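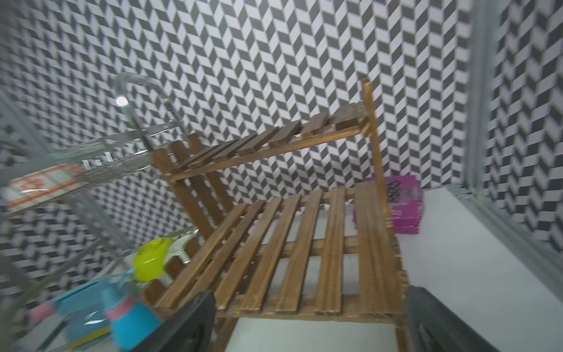

Armindo Tavares wrote to me after last month's post to say that I had been salting my plums wrong for years, that eight percent is timid, and that anyone who is scared of mold should use more salt and stop opening the jar to look. He was right on all of it, and I have not been this happy with a batch of anything since I started preserving!

Blog > Kitchen > Salt and Sun

January
Posted by the editor of Salt and Sun

So, salted plums. I know it's the wrong end of the year to be writing about them, but the jars have been sitting since summer and I finally opened the first one at breakfast, and I have to get this down while I can still taste it.

I used small sour plums from the farm stand out past Trandine, the hard yellow kind that are just starting to blush. They only sell them for a couple of weeks and you have to get there before nine in the morning. If they're soft, make jam. If they're bright green all over, leave them on a tray overnight and they'll come along (your kitchen will smell like apricots and flowers, and I'd do it for that alone).

Wash them, pick out the little stem ends with a toothpick, and dry them well. Then salt. I went up to 16 percent this time, so for every kilo of plums that's 160 grams of plain sea salt, no iodine. Layer plums and salt in a wide jar, finish with salt, and put a weight on top. I used a clean bag of pebbles, double wrapped, and it did the job beautifully.

Then you wait for the brine. Mine covered the fruit on day four. With the weaker salt it always took a week or more and I'd be in there poking at it twice a day, fretting, and letting in who knows what. Leave the lid shut. Tilt the jar if you have to look.

The drying is my favorite part. You want a few hot days in a row, and the plums need air underneath as well as on top, with room between them so they don't stick. Turn them once around noon. By the second afternoon the skins go wrinkled and a little dusty with salt, and they feel like an earlobe when you pinch them. I brought mine in at night, though I've read that some people leave them out for the dew, and I'd love to try half and half next summer.

My first ever batch, back when we lived in Bitar, was 29 plums. I remember because I rationed them! This year I did over 200 and gave a lot of them away before they were ready, with strict orders to wait.

And they're so good. Sour enough to make your ears move, then salty, then this round fruity thing that hangs around for ages. One plum, mashed up, does a whole pot of rice. I've stirred it into salad dressing with a little honey, and smeared it under the skin of a roast chicken, which I will be doing again this weekend.

Save the brine, too! A spoonful over sliced cucumbers and you're done. I got two full bottles out of it and one is already empty.

Next up is lemons, if the tree behaves.

Contact | Copyright Salt and Sun | Back to top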